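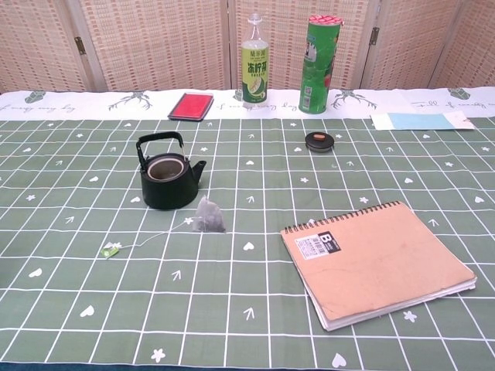 According to one former member, the hardest part of the Lavencombe Tabletop Robotics Club was never the programming but agreeing on what counts as a finished task.

The Lavencombe Tabletop Robotics Club is a student club in Gellinport. It was founded in March by students of the evening technical course, and it works on small household tasks done on an ordinary table. The club is best known for its tea exercise, in which a tea bag must be placed inside a small teapot and the lid put back on.

Task and rules
A table is set with a teapot, its lid, a tea bag with string and paper tag, and several objects that have no part in the task, such as a bottle, a notebook or an ink pad. A team gets 10 attempts. An attempt fails if the teapot falls over or if the tag ends up inside together with the bag. Patterned tablecloths are permitted - the club even prefers them, as they make the vision part more difficult.

Club work
Members first do every task by hand and write down the order of the movements. After this they prepare the program, which is tested on a shared computer. By Nov 18, 2018 the club had collected some 3000 recorded attempts, of which 133 were made with the Usteck arm and the others by hand.

Competition
Once a year the club meets a team from Fagundes. Both teams use the same teapot model, but each brings its own cloth and its own extra objects. The result is decided by the number of successful attempts, and in case of a tie by the shorter total time.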